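Workshop notebook, October, started 7.40 am with the kettle on

Picking up from where I stopped before the long weekend. The club has sent over the second batch of boots and the loan winger's file came with them, so I'm putting both in the same entry even though they're separate jobs. Byung-chul, if you're reading this after me, the boots are on the lower rack in the order I worked through them, and please leave them that way until I've finished the stud torque on the last few!

First, the loan. Skurier have agreed in principle to let the young winger come across until the end of the season, and Koech (the club, not the ground, I know we all mix them up) want his footwear and load plan ready before he trains. He has been playing off the bench all year and hasn't had much more than a half at a time since his ankle came good. Shanthi Dissanayake did his rehab plan at the other end and has been very generous with her notes, pages and pages of them, which I read on the train with a highlighter and enjoyed more than the novel I'd brought. Her main point is that he is fine in straight lines and fine at speed, but he still shortens the last two steps before he cuts inside off his left. She thinks it's habit. I'd lean that way as well, though I'd like to see him do it on our turf before I write it down as settled.

So the boot question is really a traction question. He wears the Monedix low-cut with the moulded sole and he's fond of it, and I don't want to take a player's favourite boot off him in his first week at a new club. He'll have enough to get used to. What I can do is offer him the same upper on the mixed plate and let him try the two side by side. The mixed plate releases a little earlier when the foot rotates, at least on the rig, and I suspect that would let him trust the cut sooner.

Rig results so far. I ran the moulded sole for 400 rotations on the wet tray and 400 on the dry one, same vertical load, same patch of turf turned end for end halfway. The moulded sole held on longer than I'd have guessed on the dry tray and was quite ordinary on the wet. The mixed plate was more even between the two. I had to throw out the first part of the dry run with the mixed plate when the clamp crept – my own fault, I'd borrowed the good bolt for the treadmill guard and put the old one back in its place. Good bolt is now back where it belongs and has a dab of yellow paint on it.

Long-run wear: the oldest pair in the batch is at 3,777 cycles and I'd like it to get to 4,000 before I pull it and look at the heel studs properly. They're rounding on the outside edge, much as you'd expect from a right-footed fullback who never stops overlapping. The toe studs look hardly touched. I won't rotate them, tempting as it is, as it would spoil the comparison with last season's pair.

Zornard insoles. These arrived without a size chart again. I've matched them against our own lasts and pencilled the sizes underneath. They run long in the arch, so anyone between sizes should go down. The goalkeeper has asked for a second pair for her travel shoes and I said yes before thinking about whether we had any left in her size. We don't. I've put in an order.

A word on the load plan, since Byung-chul and I went back and forth on it over lunch yesterday and I said I'd put my side down. He'd like the new fellow in full training from the first session, with the minutes managed on match day. I'd sooner hold him to around 40 minutes of the pitch work in his first week, take him out before the small-sided games, and bring him in fully once we've seen how the ankle pulls up the morning after. Byung-chul's argument is a good one, which is that a loan player who stands on the sideline for a week starts to feel like a visitor, and a lad who has been on the bench all year has had enough of that already. I take the point. Perhaps we keep him in the warm-up and the passing patterns with everyone else, and he comes to us for the last part, so he's busy and has company. We've left it there until Shanthi rings back. She's at a match this afternoon and said she would call after the final whistle, probably from the car park.

Still to do:
Finish stud torque on the last few pairs.
Wet tray again with the mixed plate, new bolt throughout, and let the turf drain properly between runs.
Ask Koech whether the training pitch is being cut shorter before the cup match. The grounds people were talking about it, and it would change what I recommend.
Clean the rig camera lens, it has a thumbprint on it that I'm fairly sure is mine.
Find the other calipers.

2.15 pm. Calipers found, in my coat. Torque finished on all but one pair, where the thread is chewed and I'd like a second opinion before I force anything. Set the long-run pair going again and it's ticking along nicely, so I'll write up the heel studs once it gets there and leave a note on the rack for whoever is in first.

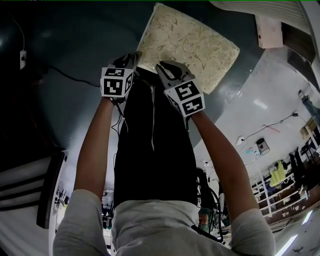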